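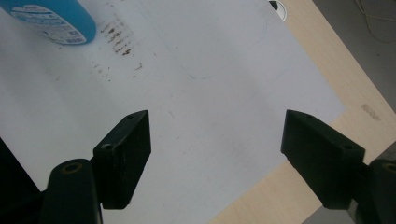
Do you need a special cleaner to get brown marks off a white board or sheet? Try dish soap and warm water first, and buy something only if that fails.

I say this as a person who owns six bottles of specialty cleaner and trusts maybe one of them. Every one has a label that promises the world in type I need a flashlight to read. "For all surfaces" is my favorite, because then you turn it around and find the list of surfaces it isn't for.

Back in November my neighbor Odair Teixeira swore by a paste called Golix. He said it took old coffee rings off his white desk in one wipe. I bought a tub. One wipe did nothing, ten wipes did a little, and by then I'd rubbed a dull patch into the finish that still catches the light. Odair says I pressed too hard. Maybe. The tub doesn't mention pressing.

So now I'm boring about it. A drop of dish soap, a soft cloth, wait 2 minutes, wipe, look. If the brown is still there I go to baking soda and water, very gently, and I try it in a corner. I don't believe the people who say toothpaste, and I don't believe the people who say a melamine sponge is harmless either. Those things are sandpaper with good manners.

Paper and card are another matter. Once a stain has soaked in I don't think anything gets it out, whatever Zuzana tells me about lemon juice. She tried it on a poster board and got a bigger stain with a nice smell.

Pencil lines and gray scuffs do come off with a plain white eraser, and I'll give the eraser full credit. Mine is from school and has outlived most of the stuff under my sink.

Still to try: the Palex spray my sister left here. I'm not expecting much.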